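About Trasier

Home | What We Do | Our People | Visit Us | Contact

Welcome, and thank you for wondering who we are! Trasier is a small company on the second floor of the old Kassab building in Clumdale, and what we make, day in and day out, is examples. Our customers build learning systems for robots that will someday help out in offices, schools and clinics. Those systems need to watch a job being done a great many times before they can have a go at it themselves, and somebody has to do the job in the first place, carefully and in all sorts of ways. We are the people who do it.

How We Got Started

Deolinda Rocha and Tegwen Morgan used to share a desk at a firm that sorted and labeled other people's recordings. They spent their lunches grumbling (fondly, they both insist) about how alike those recordings were. Every cup stood in the same spot and every drawer was already half open. Tegwen had a notebook full of chores she wished someone would record properly, and one November the two of them rented a single room, bought a secondhand two-armed robot, and started at the top of page one. That was folding dish towels. We still have the towels, and we still use them, though they have seen better days.

We are 27 people now and we have spread into most of the floor. The notebook has grown too. There are 106 chores in our catalog as I write this, from stacking chairs to putting the lids back on markers, and the list gets longer every time one of us goes home and does the housework.

What a Day Looks Like

Mornings begin at 8:30 with coffee and the board, where Hanna Pawłowska has written up which chores are running and in which room. An operator guides the robot's two arms through the chore from start to finish while the cameras and the joint readings are saved together. We call one run through a chore a take. Between takes the operator changes something: where the object stands, how far it is from the wall, which arm goes first. Then off we go again.

It can look like slow work from the doorway, and it is slow work. Operators swap out every hour, and we would much prefer one unhurried take to three rushed ones. Our most popular chore with customers last season was changing the bag in a small office trash bin, and we recorded 2,379 takes of it. Thin plastic is wonderful stuff to learn from, because it never crumples the same way twice, and a gripper has to pinch it by the gathered part while the rest billows wherever it likes. The other arm has its own job down at the rim of the bin.

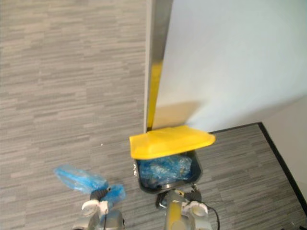

What We Keep and What We Throw Out

Every take is watched by a second person before it goes anywhere. Jadwiga Zawadzka runs the review room, and she has taught all of us to look at the small things, such as whether the fingers closed on the bag or only brushed it, and whether the label says "left" when it was the right arm doing the work. Fumbles are not thrown out. If a bag slips and the operator picks it up again, we mark the slip and keep the take, and several customers have told us those are the ones they ask for first. What we do throw out is anything with a gap in the readings, anything with a wrong label we can't put right, and anything with a passerby's face in it.

The labels are kept in a program called Zornisen, which Damian Piątek wrote over one long winter and has been improving ever since. It keeps the camera views and the arm readings lined up on one timeline, and it lets a reviewer type a note in plain words. We try to keep those notes friendly.

Working Here

Most of our operators came to us with no background in robots at all. We have a former florist, two bakers and a retired bus driver, and they are very good at this. Training takes 5 weeks, all of it paid, and you will spend the first few days with those dish towels.

Come and See Us

On Friday afternoons from 2:00 we open the rooms to neighbors, students and anyone else who is curious. Please ring the lower bell, as the upper one belongs to the dentist. Children are welcome with a grown-up, and if you have a chore you'd like to see in the catalog, tell Tegwen and she'll write it in the notebook while you wait.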